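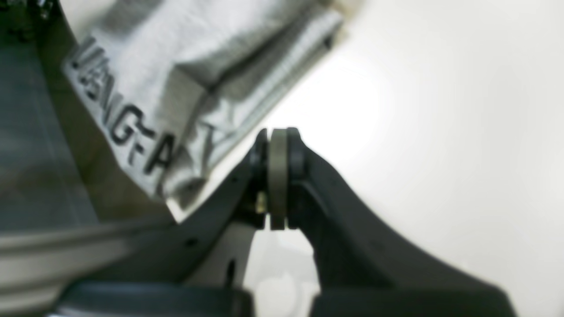 Assistive Devices Support: Frequently Asked Questions

Who can apply?
Any resident of Tratitstead district who lives with a disability and has a registration card. Children are applied for by a parent or guardian. If the card is still in process, bring the receipt.

Which devices are given?
Wheelchairs, crutches, walking frames, hearing aids and white canes. Special shoes are handled by the Skolilmont clinic and need a separate form.

Do I have to pay something?
The device is free. For repair after the first year we ask a contribution of 234, payable at the Aryee office only. Please do not give money to any person who comes to your house.

How long is the waiting list?
In March we had 627 open applications, and 184 of them were for hearing aids. Wheelchairs usually go faster. For hearing aids we can not promise a month.

What happens at the assessment?
A therapist takes measurements and asks about your home, for example steps and the width of the doors. Wear light clothes. It finishes before 1 p.m.

Can I get help with transport?
Yes, if you live in Lader or further. The limit is 2000 per family in one year, and you must keep the tickets.

My application was refused. What can I do?
Write to Anil Ramasamy, welfare officer, at the Aryee office, inside 30 days from the letter. Put your application number on the first page.

Can I return a device which became too small?
Yes, please do. We clean it and give it to the next child.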